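Fevasstead flat — set-up guide for the living room
Section 4 of the house folder, last gone over March 2018
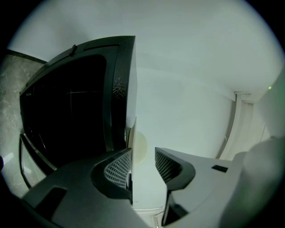 MOVING AND SETTING UP THE ROOM

Read all of it first. Two people for anything big and black with a glossy face. Not one person and a cushion.

Before you start

1. Clear a path to the doorway. Prop the door open, it swings back on its own.
2. Rings and watches off. Glossy rims mark if you so much as look at them.
3. Old blanket on the floor, folded double.

Putting it in place

4. Lift from the sides, low down. Never by a tab or anything else that sticks out along the top.
5. Set it down on the blanket, then slide blanket and all. Don't drag it bare.
6. Leave 20 cm behind for air and for your arm. You will need your arm.
7. Check it sits level. If it rocks, felt pads are in the Krajčí tin, second drawer. 3 under the low corner is the most you should need.
8. Plug in last. Wall socket only — no extension leads in this room.

NOTE: The white walls are Multa matt, and they scuff badly. Touch-up pot is under the stairs, lid tight please. Stir it, dab it, dont roll it.

NOTE: The grey wall is not painted. Leave it. Scratches on it are old and will not come off with scrubbing, we have tried.

CAUTION: No spray on dark panels or glass. Spray the cloth, wring it out, wipe one way. Dry cloth after.

CAUTION: Nothing stood on top. No plants, no mugs, no candles.

Finishing off

9. Dust the rim and the strip along the bottom. Soft brush for the seams, not a knife.
10. Walk round and look from the doorway. Crooked shows from there more then anywhere.
11. Blanket back in the cupboard, shaken out.

If something gets chipped or won't go through the door, stop and ring Silvia Zeman at the Stondton office, extension 71. Leave a mesage if she's out. Do not take the door off its hinges. Curtains and rail are in section 5, to be added in April.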